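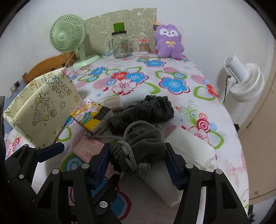 Grey drawstring pouch on the bedspread

Jolene McPhee wrote:
> Has anyone got past the harbour gate in Flurnora since the July patch? My save is at 85 per cent and the guard won't give me the second key. I've reloaded 5 times. Playing on a handheld, if that matters.

Hi Jolene,

Same thing here on desktop, so I don't think it's the handheld. The guard checks your Jastent rank before he checks the quest, and the patch reset the rank to zero on older saves. Look on the faction page. If it says zero, go back to Pugh in the lower market and pay him the 1200 coins again. Mine went back up to 12 straight away and the guard gave me the key on the next visit.

Don't fast travel between the two. I did that the first time and Viris had left the party when I arrived, with my good bow.

Keep a separate save from before you pay. I haven't tried any of this with the hard mode switched on.

Does your map still show the ferry?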